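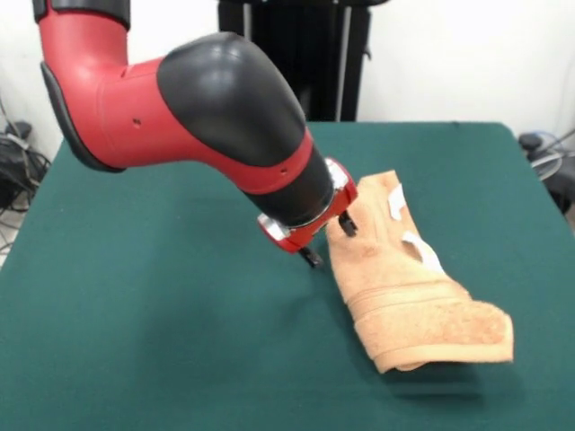
Peach towel on the green table, crumpled and partly folded.

Jobs > Hurkdale > Laundry and linens > Part time

TOWEL FOLDERS WANTED, Frerichs Linen, Hurkdale

Need 2 people for the folding tables, start asap, run through end of March. Mornings mostly. Some Saturdays if we get behind (we get behind).

The work: bath towels, hand towels, a few robes. Shake out, check for pulls and stains, fold in thirds, label inside, stack. Colors kept apart. Anything with a loose tag goes in the mending bin, do not cut tags off, the hotels want them on. Some 200 pieces a shift once you get going. First week slower, thats fine.

You: on your feet ok, clean hands, no rings that snag terry. Experience nice, not needed. We show you our fold, please forget your own.

Pay hourly, every second week. Lunch room, parking in back. Bus 239 stops accross the street.

To apply: come by the Colliveck Road door before noon and ask for Radu Nistor. Or leave a note with your phone number at the desk, ref 883. No resumes needed. Closing when filled.

Posted December 12, 2019

Comments (3)

marlys_k: Is this the same place that used to be Clirkard? Worked there years ago, good crew

tdw: do you take people who can only do 3 mornings

R. Nistor: Yes used to be Clirkard. 3 mornings ok, come in and we talk

Contact | Copyright Hurkdale Job Board | Back to top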